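# The Long Goodbye to the Kitchen Drawer

My grandmother kept a drawer of lids. They had no jars to go with them, you understand, only lids, and when I was small I was allowed to tip the whole lot out on her kitchen floor and sort them by color while she cooked. I think of that drawer more than a grown person should, and I thought of it again in October, on my way to see Ildikó Orbán about a story that was supposed to be on glass.

Ildikó runs a refill shop called Filberg, on a street that also has a key cutter and a bakery with very good poppy seed rolls (I had two, and carried a third home in my coat). People come in with whatever they have - old jam jars, a flask, once a flower vase - and leave with lentils, dish soap or sunflower oil. She weighs the empty container first, writes the number on a bit of tape, and then chats to you the whole time it's filling, so that you come away knowing about her sister's knee.

"You can't hurry oil," she told me, and she didn't seem sorry about it at all.

The drink bottle has had a stranger life than the jam jar. It's made to be held for the length of a train ride or a ball game, and then it's a nuisance, rolling around under the passenger seat until somebody finally cleans out the car.

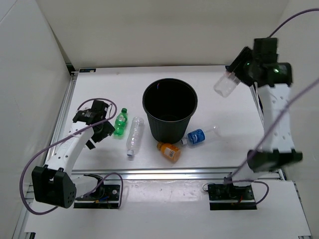
*A tall black bin, with a small green bottle on the table beside it.*

I grew up with deposits, and I suspect plenty of you did too. My brother and I used to take the empties back to the corner store in a wagon with one bad wheel, and whatever we earned was spent before we got to the door. It was a fine system for children! We learned to add, we learned which neighbors drank root beer, and we learned that Mrs. next-door would give you hers if you asked nicely and stayed to admire the dog.

Zoltán Pap remembers something similar. He is 88 now, and for most of his working life he drove a soda water route, bringing full siphons up the stairs and carrying the empty ones back down. He still has the leather apron. When I asked whether the siphons were heavy he held out his hands to show me, both palms up, and left it at that for a while.

"People knew my step," he said finally. "They'd have the empties outside before I reached the landing."

What struck me, listening to him over some very strong coffee, was how little anyone had to think about it. The bottle came and the bottle went. His customers weren't being virtuous, they were simply thirsty, and the container belonged to a loop that had been going since before they were married. 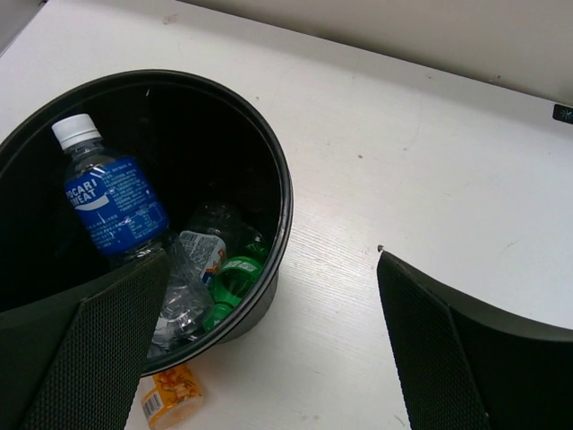 ## Starting the loop again

Hajnalka Bíró would like some of that back, though without the stairs. She manages Lutora, a small project that lends glass bottles to cafés and collects them for washing. It began with seven cafés, and on a busy day the van brings home up to 100 bottles, most of them rinsed, a few with cigarette ends in them, and every so often one with a daisy.

The washing room is warm and loud and smells of hot water and lemons. Hajnalka talks over the machine without raising her voice, a trick she says she picked up from eight years of teaching swimming. She is fond of labels that soak off cleanly and has hard words for the ones that don't. I watched her work at a stubborn corner with her thumbnail while explaining the whole business of café accounts, and she never once looked down.
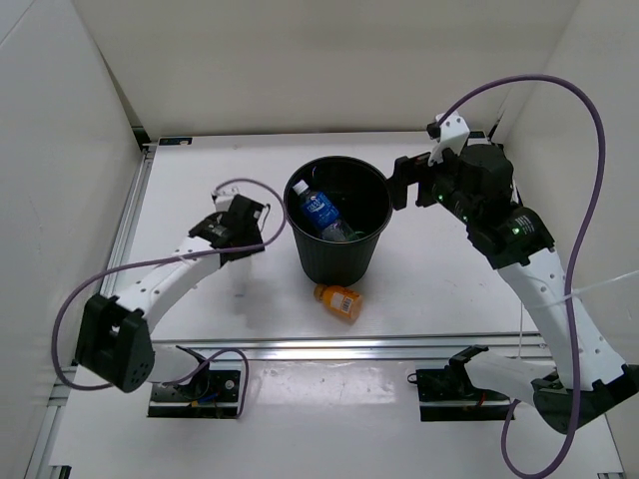 Her hardest job, she told me, is persuading people that a scuffed bottle is a good one. Glass that has been around the loop a few times gets a pale ring where it has knocked against its neighbors in the crate. Some café owners send those back. Dean Hulme, who has the corner place by the tram stop, asks for them specially and lines them up in his window, where the afternoon light gets into the scratches.

I asked him if the customers notice.

"The older ones do," he said. "They pick them up and turn them around."

I've been doing a bit of that myself. Since coming home I've started keeping the good jars, and my husband has started asking where exactly they are going to live. Ildikó's advice was to keep only what you'd be happy to carry across town full, and by that rule I let go of a great many jars and one enormous pickle crock that had been holding the laundry room door open since spring.

The lids I kept. They're in the second drawer down, next to the string.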